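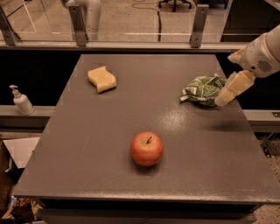 Photo: Kedmont Weekly

The One-Minute Table: A Chat With a Woman Who Clears Up for a Living

Wednesday, October 25, 2023

I went over to Furkmont expecting a lecture on my housekeeping (I eat lunch at my desk, and my desk shows it). What I got was a cup of coffee and a very cheerful hour with the woman who looks after the shared tables there. She asked me to leave her name out, so I will!

She has been at it since March, and there are 18 tables on her floor. The gray ones are her favorites, scuffs and all. "People say dark tables hide everything," she told me. "They hide coffee. They do not hide crumbs. And when the light hits the middle you see every little speck."

Her rule is that you start with the wrapper. A crumpled snack bag makes a whole table look messy, even when there's hardly anything else on it. An apple, on the other hand, she'll happily leave alone. "An apple looks like somebody meant it," she said, and I laughed, but I've been looking at my own fruit differently all week.

I asked about sponges, and wow, did she have opinions. She likes the pale yellow ones with the wavy shape, and she buys them in boxes of 100 from a supplier called Van Rooij. "The curve fits in your hand. With a square one I'm always chasing it around."

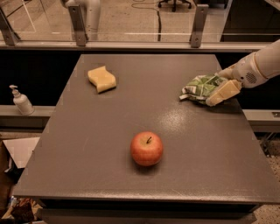 Crumbs, corners and a bad habit

So how long does a table take her? She says 90 seconds if there's nothing sticky. Work from the back edge to the front, she says, and do the front lip too, which I have never once done in my life.

Her own bad habit is leaving the sponge behind. She'll wipe, get talking to someone, walk off, and there it sits near the back of the table until the next round. "My daughter says I should tie it to my wrist."

She also keeps a trash bag in her apron pocket, a trick she picked up at her old job at Drorkach, where the bins were at the far end of a very long hall.

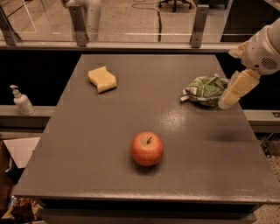

What about those green snack bags?

"Everywhere," she said. "Green and white, all scrunched up. Why does everybody scrunch?" I confessed that I'm a scruncher. She folds hers flat into a strip and tucks the end in, and she showed me twice (mine came undone both times).

Before I left I asked if she ever gets tired of it. She thought for a bit and said the floors, yes, but the tables, never. Then she sent me home with two sponges, and they're by my sink now.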